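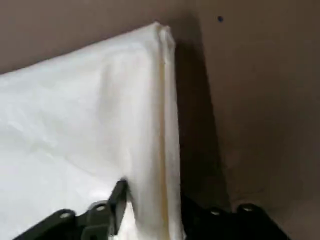

4.2 Coverage of the assembly bans

The second part of the analysis concerns how foreign newspapers reported local bans on public gatherings, and how far that reporting matched what residents of the affected towns told us. We collected 768 articles from the online archives of newspapers in four countries. Articles that only repeated agency copy were removed, as were letters and opinion columns. This left 161 articles, all of which were read in full by both authors and coded for the main speaker, the place named and the cause given for the ban.

Most of the articles named one national leader in the headline or first paragraph. Far fewer named the mayor or council that had signed the order. In Jevutley, for instance, the ban was passed by the town council on a Monday evening after two short debates, and the national government made no statement on it until July. Readers of the foreign coverage would have had little means of knowing this. Only 10 articles mentioned the council at all, and most of those did so in the closing paragraphs.
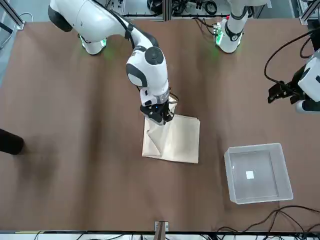 The interviews give a different weighting. People in Jevutley spoke mainly about the council, the local police and the owners of the two halls where meetings had been held. When asked who was responsible for the ban, they usually began with someone they knew by name. National politics came up later, often as a reason why the council had felt safe in acting. Lachance (in the pilot study for this project) found the same order of answers in Aston, although the ban there was lifted before her fieldwork ended.

Figure 3. Speakers quoted in foreign coverage of the bans, by type of speaker (national official, local official, campaigner, resident).

As Figure 3 shows, residents were the group least often quoted. Campaigners were quoted more often, but they were usually based in the capital and spoke about the country as a whole. Lộc Hầu, who coded the articles in the second round, noted that quotations from residents tended to describe feelings, while officials were asked for causes and dates. We did not code for this distinction at the start and so cannot give a reliable figure for it. 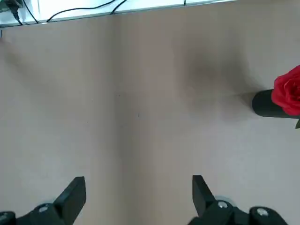

There are limits to the comparison. The interviews were held after the bans had been in force for several months, and memory of the early weeks may have been shaped by later events. The Zaidi district is also under-represented, as several people there agreed to speak and then withdrew. Almost 100 short comments left under the online articles were set aside, as we could not establish where the writers lived.

Section 4.3 turns to the domestic press, beginning with the regional weeklies printed in Astach.

14 shares
3 comments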